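Workshop notebook, textile room, Helludthorpe
April 2025

Dye fastness, second round. Carrying on from the January sheets, which stopped at the cold wash. I have kept the same numbering so the two sets can sit in one folder.

Bath made up to 3 litres in the enamel pan. Soda ash from the new Lustham tub, which is finer than the old stuff and clumps if you tip it in all at once. Sprinkle and stir. The old tub is still on the bottom shelf with a hand's depth left in it. Please finish it on rinsing cloths and don't mix the two.

Swatches are all the same cotton sheeting, scoured the night before and left damp under a plate. Dyed the reds first, then the orange, then the two blacks. Ziletti black went on quickly and looked finished well before its time. I left it in for the full soak anyway. The Tăng black was slower and had a brown cast until the first rinse.

Rinse notes:
Red 1 – clear on the fourth rinse.
Red 2 – still pink on the sixth, gave up and hung it.
Orange – clear on the third.
Ziletti black – grey water up to the seventh.
Tăng black – clear on the fifth, better than I thought it would be.

Wash test at 60 degrees with a strip of undyed white stitched along one side of each swatch. Red 2 stained its strip all the way along. Ziletti black left a faint grey line at the stitching and nothing past it. The others were clean to my eye, but I want to see them again in daylight, as the tube over the sink makes everything look a bit green.
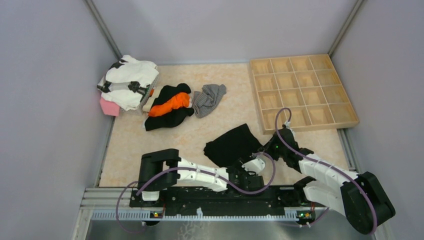 Rub test next, dry and then damp. I used the white lawn offcuts, wrapped over the end of a dowel, 80 strokes each and changing the cloth between swatches. Dry rubbing took nothing off the orange and very little off either black. Damp was another matter, and Ziletti black marked the lawn from the first few strokes. What I want to know is how these colours behave when they are left lying against each other, the way clothes are at home, an orange cloth bunched up on top of something black with white things close by. A swatch pinned flat on a board tells you very little about that. So the next set will be folded together damp, orange on black, with white on the outside, and left overnight under the 300 g weight.

Costs so far: the Ziletti works out dearer per swatch by a fair bit, and on these results I would not reorder it. Will wait for the light test before saying so on the order sheet.

Light test is set up on the south window sill, half of each swatch under card. Leave the card alone please, even if it looks untidy. I will take the first look after 215 hours and write it in here.

Other things. The plug on the small hotplate is loose again. The kettle has scale in it and should not be used for making up dye until it has been done with vinegar. pH strips are down to the last tube – added to the order. The drying rail wants a wipe, there is red on the underside of it near the wall end and it has already got onto one of my sleeves.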